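Die lange Ruhe des Packpapiers

Warum ein Material, das eigentlich zum Wegwerfen gemacht ist, in so vielen Werkstätten, Küchen und Schulen einfach bleibt

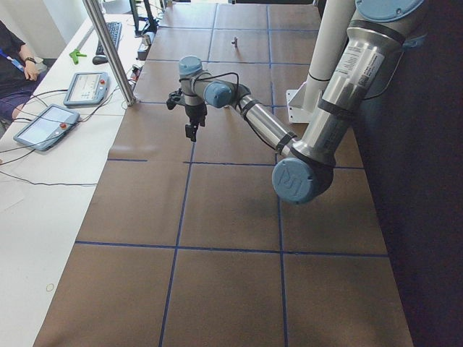 Braunes Papier auf einem langen Tisch, mit dunkelblauem Klebeband in große Rechtecke geteilt.

Wer in Voltholm aus dem Zug steigt, riecht die Papiermühle, bevor er sie sieht. Der Geruch ist süß und ein wenig wie gekochter Kohl, und die Leute in der Stadt sagen, dass man ihn nach zwei Wochen nicht mehr bemerkt. Ich war sechs Tage dort und habe ihn jeden Morgen bemerkt.

In Voltholm wird Kraftpapier gemacht. Der Name kommt von der Kraft, die das Papier aushält, und man versteht ihn sofort, wenn man versucht, einen Streifen davon quer zu reißen. Die Fasern stammen meistens von Fichte und Kiefer. Weil der Zellstoff nicht gebleicht wird, behält das Papier seine braune Farbe, die je nach Holz und Kochung heller oder dunkler ausfällt. In der Mühle kann ein erfahrener Maschinenführer die Färbung mit dem Auge beurteilen, und das Messgerät gibt ihm danach meistens recht.

Die größte Rolle, die ich gesehen habe, wog 2.496 Kilo. Sie lag in der Halle wie ein schlafendes Tier, und ich habe mich nicht getraut, sie zu berühren, bis man mich dazu einlud. Sie war noch warm.

Von Voltholm fahren die Rollen nach Bakdale, wo sie geschnitten werden. Dort beginnt der Teil der Geschichte, der mich am meisten interessiert hat. Offiziell ist das Papier für Verpackung bestimmt. Aber im Auftragsbuch des Schneidebetriebs stehen Kunden, die gar nichts verpacken: eine Schneiderei, zwei Grundschulen, eine Fischbraterei am Hafen, ein Theater. Sie kaufen kleine Rollen, oft die Reste, und sie legen damit Tische aus.

In der Schneiderei dient das Papier für Schnittmuster. Man zeichnet mit weichem Bleistift darauf, schneidet, faltet und hängt die Teile an einem Haken auf. Das älteste Muster, das man mir zeigte, war ein Mantelrücken, an den Kanten ganz weich geworden, beinahe wie Stoff. Mit weißem Papier, so sagte man mir dort, gehe das nicht, es breche in den Falten.

Die Fischbraterei macht es anders. Jeder Tisch bekommt am Mittag eine frische Bahn und am Abend noch eine. Die Gäste malen darauf, rechnen, schreiben Telefonnummern. Was sauber bleibt, nimmt der Koch am nächsten Morgen zum Anzünden. Ich habe dort eine Scholle gegessen und neben meinem Teller den Plan für diesen Text skizziert, und als ich ihn mitnehmen wollte, hatte er einen großen Fettfleck genau auf der Einleitung.

Auch das Theater in Abera kauft in Bakdale ein. Für eine Produktion im Juni wurden 1.239 Meter verbraucht, der größte Teil davon für einen Wald. Man knüllt das Papier, befeuchtet es, zieht es wieder auseinander und lässt es über Draht trocknen. Von der zehnten Reihe aus ist es Rinde. Aus der Nähe ist es immer noch Packpapier, aber die Schauspieler haben mir versichert, dass es unter den Händen richtig knarrt.

Es gibt natürlich auch Kritik. Die Herstellung braucht viel Wasser und viel Wärme, und braun bedeutet noch lange nicht umweltfreundlich, obwohl manche Händler mit der Farbe gern diesen Eindruck machen. Beschichtetes Papier, das gegen Fett oder Nässe geschützt ist, lässt sich oft schlechter verwerten. In Noveck sammelt man deshalb das unbeschichtete Papier getrennt. Der Hof dort nimmt es gebündelt an, bis 200 Kilo auf einmal, und verlangt, dass die Klebestreifen vorher entfernt werden. Das ist eine mühsame Arbeit, und die meisten Betriebe machen sie erst am Ende des Tages, wenn es draußen schon dunkel wird.

Auf der Rückfahrt hatte ich einen Bogen aus Bakdale im Gepäck, einen Rest, den man mir geschenkt hat. Zu Hause habe ich ihn auf den Küchentisch gelegt. Er ist etwas zu kurz, an der Fensterseite schaut das Holz hervor — und nach drei Wochen stehen auf ihm zwei Einkaufslisten, ein Kaffeering und die Abfahrtszeiten nach Voltholm.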